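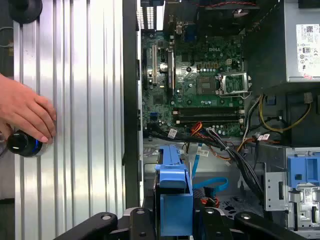
Ismail Ezzat wants it known that the desktops do not go in the dumpster, not even the ones with the processor already pulled. Bring them to the back bench, he says, and leave the screws in a cup.

Home | News | Repair Bench | Drop-off | Contact

Bench update, 5 September 2024

Quick one this time. Tower count since March is 941 — most of them office Dells, a few homebuilts. Memory and power supplies go on the shelf if they test good. Boards with an empty socket get a tag and wait for a chip. Please don't poke around in the socket, the pins bend if you look at them wrong.

Flirkon is taking over 60 wiped machines for the Tollow reading rooms. Still short on SATA cables. Also thermal paste, always thermal paste.

Reminders —
Unplug first. Then hold the power button a few secounds.
Touch bare metal before you touch a board.
Cables tied back before the side panel goes on, the fan catches them otherwise.

Agbenyega drop-off open til six. No monitors this month, we have no were to put them.

Print this page | E-mail this to a friend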